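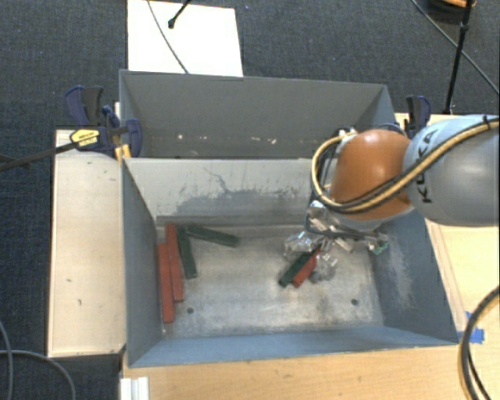 Long blocks in red and green, in a bin that has seen plenty of use.

The pitch for the open bin goes like this. You stop lining things up, you tip them into one deep container, and you get your afternoon back. Zinash Yimer has been selling the idea in Julbridge for 14 years, first to parents and lately to workshops, and she has a slide that promises "freedom from the lid." I went in wanting to believe it, because my own shelves at home are a disgrace.

I came out with doubts, and most of them concern blocks.

Long, narrow blocks are the worst possible thing to keep in a deep bin. A ball rolls to the low spot and waits for you. A long block lies down wherever it pleases, often right up against a wall, where fingers have trouble getting under it. Two that land side by side behave like one fat block until you try to lift them, and then you are holding one and hunting for the other. Yimer says you learn the knack. Maybe so, but I thought the bin was supposed to spare me from learning anything.

Then there is the matter of metal. Everyone I spoke to loves metal bins and nobody wanted to discuss the noise. Erhan Akyol, who keeps the toy library in Prastden, bought 15 of them and has gone back to canvas for everything except outdoor things. "They last forever," he told me. "I just couldn't hear the phone." His old ones are still in the shed, scratched all over and perfectly sound, and he can't bring himself to give them away.

The scratches do bother some people. A painted wall gets scuffed, a bare floor goes cloudy and brown in patches, and before long the thing looks older than it is. Oranuch Suksawat, who repaints storage for a living, charges $718 for a full set and admits that most customers would do better to leave it alone. I'd agree with her there. A worn bin holds a block as well as a shiny one does.

What about sorting by color? Red here, green there, a label on the front? Suksawat's own kids had it that way for one December. By New Year's the reds were in with the greens and the labels were on the dog's bed.

I have kept one deep bin, by the back door, for boots. The blocks went back on a shallow tray, where I can see every one of them and complain about the space they take up.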